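Simulation test rules for home robots get a second draft

May 7, 2026 — The Anlow working group has published the second draft of its rules for testing household robots in simulation, and this version asks for a good deal more paperwork than the first. The draft runs to nine sections. Four of them are new, and most of the new text deals with how a simulated room is put together and recorded before a robot is scored in it.

Under the draft, a developer that reports a success rate from simulation must also publish the room layouts, the surface textures, the lighting settings and the random seeds used. A result has to rest on at least 900 runs. Runs that were stopped early count as failures unless the log shows a software crash. 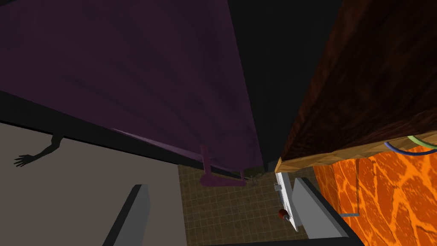
Texture changes take up the longest section. Developers often swap the colors and patterns in a simulated room between runs so that a robot does not learn to depend on one look. The draft allows this without limit — a surface may carry wood grain in one run and a glowing orange, lava-like pattern in the next — but the full set of textures must be listed, and a share of it held back from training. Shadows are covered too. If a shadow shaped like an arm and hand can fall across a plain gray surface near the gripper, the report has to say whether shadows were switched on during training, during testing or both.

The group received 1,715 comments on the first draft. Sikden, which makes kitchen robots, asked for a lower minimum number of runs for small firms. The request was turned down. Manole, a simulation software company, asked for a common file format for room layouts, and that has been moved to a separate document.

Test labs would be able to use the rules right away on a voluntary basis. The lab at Minholm has said it will apply them to all new reports and will mark older ones as not covered.

Comments on the second draft can be sent through the group's website. A final version is planned for December.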